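Intro to Packaging and Distribution, Unit 4
Corrugated board: notes for the second half (C. Marino's section, October 2022)

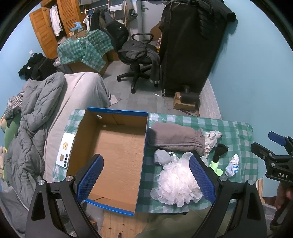

What corrugated is

Liner, flute, liner. Flat sheet glued to a wavy sheet glued to another flat sheet. That's single wall. Double wall = two wavy layers, three flat ones. People say "cardboard" for everything, fine in conversation, not on the exam. Cereal box is paperboard. No flute.

Flute letters do NOT go in size order. They go in the order they were invented. A is big, B is smaller, C is in between, E is thin. Learn it as A, C, B, E from thick to thin. Most shipping boxes you handle are C. E is for retail stuff where the printing has to look good.

Flute direction: up and down in the side walls, nearly always. Stacking strength comes from those little columns. Turn the box on its side and you lose a lot of it. Lindiwe's group tried this with the Bernix samples, see their writeup on the course page.

Where boxes fail

Corners carry most of the load. The middle of a panel bows out early and after that it isn't doing much. So: a column stack (corner on corner) beats a brick pattern for strength, brick pattern beats column for not tipping over. Warehouses argue about this constantly. Know both sides.

Overhang. Box sticking out past the pallet edge = corner with nothing under it. Worst common mistake, and the easiest to fix.

Humidity. Board picks up water from the air and gets soft. A box tested in a dry lab in winter is not the same box in a river warehouse in June. The Ellodthorpe case in your reader is exactly this, read it before section. Short version: 485 cases of jarred fruit, stacked 6 high, bottom layer gave out over a long weekend. Supplier's test numbers were fine. Nobody had asked what humidity they were tested at.

Time. Board creeps. Load it can hold for an hour it may not hold for a month. This is why there's a safety factor, and why the factor changes with storage time.

Holes. Hand holes and vents cost strength. Keep them off the corners and out of the score lines. Produce boxes need vents anyway so you make it up with heavier board. Round or oval is better than square, sharp corners tear.

Two tests to know

Edge crush (ECT): small piece stood on its edge, squeezed till it folds. Tells you about stacking. Result is pounds per inch of width.
Burst (Mullen): rubber diaphram pushes through the face. Tells you about rough handling and punctures, less about stacking.

Don't mix up the units, lost points on this every year.

Worked problem (from the board, Pieter asked for it again)

Filled case weighs 35 lb. Stack is 6 high. Load on the bottom case = the five above it, so 5 x 35 = 175 lb. NOT 6 x 35. The bottom one doesn't sit on itself. Multiply by the safety factor, we used 4. So 700 lb compression strength needed. Then go to the Gunn table and pick board.

Do the same thing at home with a stack of 4. Should come out to 420.

Reuse and recycling

Fibers get shorter each trip through the pulper, so recycled liner is usually a bit weaker for the same weight. Mills blend in new fiber. Tape and labels mostly screen out. Wax coating is the problem, and grease.
Reused box: check the scores first, then the corners. Crease across a panel means the flutes are already crushed there, treat it as weaker no matter how clean it looks.

For next time

Read Vollton chapter, pages up to 108, skip the part on inks.
Problem set due at the start of class, on paper please, show the units.
Fatima Mabuza has the spare calipers, ask her if your group is short.
Quiz covers flutes, the two tests, and the stack problem. No adhesives yet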